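Proofing basket without a liner, dough keeps sticking

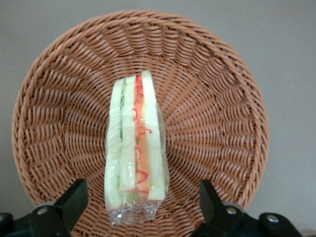
How much flour do you put in a basket before the dough goes in, if you don't use a cloth?

Enough that the weave looks dusty all over, with extra worked into the gaps by hand. Use rice flour or half rice and half all-purpose. Plain wheat flour soaks up water from the dough and turns to paste.

fsimoes
Posted 7:40 am
I've been using all-purpose and I lose the top of the loaf about every other bake. It comes out fine until the last inch, then hangs on and tears. Dough is a basic white sourdough, 75 percent water, overnight in the fridge. Is it the flour or is my dough too wet?

plevlow_baker
75 isn't too wet. Switch to rice flour first and don't change anything else, or you won't know what fixed it. I'd also let the shaped loaf sit on the counter for 8 minutes before it goes in, so the skin dries a little.

crumb_and_co
I disagree about going without a liner at all. Baskets sold for bread on the table have a different weave from proofing baskets, and the gaps grab dough. A linen liner costs less than two ruined loaves. You lose the ring pattern, but I never cared about that.

plevlow_baker
Liners stick too if you wash them with detergent and don't flour them. I had one from Stuvwood that was worse than the bare basket.

crumb_and_co
Then you didn't flour it enough. Same problem, different surface. Mine gets a tablespoon of rice flour rubbed in and I shake out the rest.

GMendes
Check what the basket is made of before anybody talks about flour. Cane and rattan pull some moisture off the dough and that helps. Plastic weave doesn't, so the surface stays tacky. For plastic I'd use a liner every time. For cane, rice flour is enough. I bake at Vilela and we have both kinds.

fsimoes
How do you tell? Mine came from a thrift store with no tag.

GMendes
Put a drop of water on the underside. On raw cane it darkens and soaks in after a bit. On plastic it stays a bead. Varnished cane will also bead, and I wouldn't put dough straight on varnish anyway.

old_tin_pan
Nobody has asked how long it's in the fridge. Overnight can mean 8 hours or 16. Past 12 mine always sweats and sticks, whatever I put under it.

fsimoes
Usually 14, I work late. I can try cutting it down.

old_tin_pan
Try 10. Or leave it uncovered for the first hour and then bag it.

crumb_and_co
Uncovered gives you a crust that won't open at the score. I wouldn't.

old_tin_pan
One hour doesn't do that in my fridge. Yours may be drier.

fsimoes
Update. Did the water test, it beaded up. Bought a liner, floured it with rice flour, 10 hours in the fridge, covered. The loaf dropped right out. I changed three things at once so I can't say which one did it. Still a bit of flour left on the crust, do you brush it off before baking?

plevlow_baker
Brush it off with a dry pastry brush before you score. Rice flour doesn't brown and it tastes gritty if it's thick.

Contact the moderators | Copyright Claketti Baking Forum | Back to top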